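Bawa Bin Clearing Set, version 2

Overview
The Bawa set records a robot arm picking mixed household items out of a gray bin. It was prepared by the Ellach laboratory at Furdale to help answer a narrow question: can a machine do the ordinary chore of emptying a bin of unsorted things? The set contains 3024 picking attempts, divided into 2060 for training, 585 for testing and the remainder for validation.

Contents
Each record holds one still from a fixed camera, the position of the arm, the chosen grasp point and a result label. Items vary in shape and stiffness and are not arranged by hand before an attempt. Bottles, balls and plastic toys are all in use.

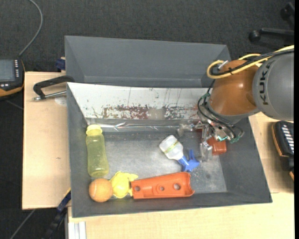

Figure 1. Work bin with a KUKA arm, a spray bottle, an orange ball and other items.

Labels
A result is marked "held" when the item leaves the bin and stays in the gripper until release. All other results are marked "failed," including those in which the wrong item is lifted. Labels were assigned by the Fulico annotation tool and reviewed by staff.

Known limits
Items lying against a wall or in a corner are harder to reach, and users should report them separately. Clear and shiny surfaces can mislead the grasp planner. The set does not cover sorting, folding or wiping, and results on it should not be presented as evidence that a robot is ready for use in a home.

Maintenance
Corrections are issued each August. Earlier versions remain available on request.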